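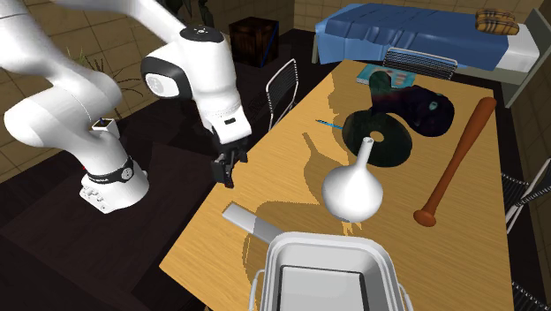 Where does the wood in a table come from?

It comes from the trunk of a tree! Most of a trunk is made of tiny tubes that once carried water up to the leaves.

Every year the tree adds a new layer just under its bark – that's a growth ring. Spring wood is pale and summer wood is darker, so you get stripes. Saw the trunk into boards and those stripes turn into wavy lines called grain.
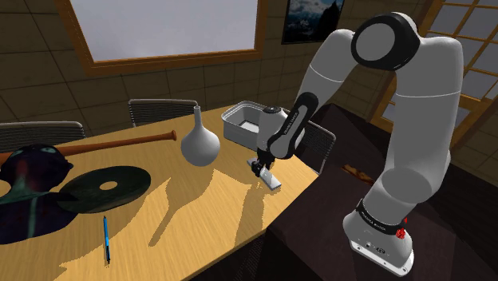
A wood tabletop

Now go and find the grain on a table at home – can you trace one line all the way across?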